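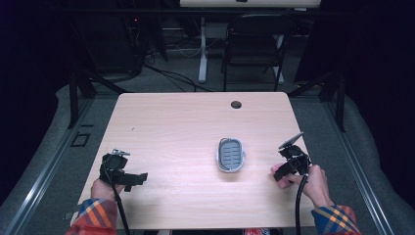 Section 3. Setting up and looking after the soap dish

The Vasell soap dish comes in two parts, a translucent white plastic dish and a grey slotted insert. The makers' leaflet says it needs no care at all. We have our doubts, so the steps below are the ones we would follow at home.

Before first use

1. Take off any stickers. The leaflet says they peel away cleanly. If a patch of glue stays behind, rub it with a little cooking oil and wash it off.

2. Lift out the insert and wash both parts in warm water with washing-up liquid. Dry them with a soft cloth.

3. Put the insert back with the slits facing up. Press gently along both long sides. If it rocks, take it out and turn it end to end.

Note: "Self-draining" is a generous word. The slits let water through to the dish underneath, and there it stays until you tip it out.

Choosing a spot

4. Stand the dish on a flat surface, out of the direct line of the tap or shower. No slotted insert will cope with a running tap.

5. On a wooden top, put a folded flannel or a cork mat under it. The leaflet calls the base non-marking. Adaeze Balogun tried one on an oiled shelf in August and got a pale oval for her trouble.

6. Keep it well back from the edge. It is small and light, and a wet bar can drag it along when you pick it up.

Caution: Do not stand the dish on a radiator or on a window sill in strong sun. Thin plastic can warp, and a warped dish will not hold the insert level.

Cleaning

7. Empty the dish every 3 days, or sooner if you can see water through the side.

8. Push soap out of the slits with an old toothbrush. Work from the underside, so that the bits fall away from the insert. Wooden cocktail sticks will do the ends of the slits – metal skewers scratch.

9. For limescale, mix 200 ml of white vinegar with 200 ml of warm water and leave both parts in it overnight. Rinse well.

Note: The carton says "dishwasher safe". Ivone Rezende put hers on the top rack and it came out cloudy. We wash ours by hand.

Caution: Never mix vinegar with bleach.

Spare inserts are sold separately. Check the size against your old one before you order.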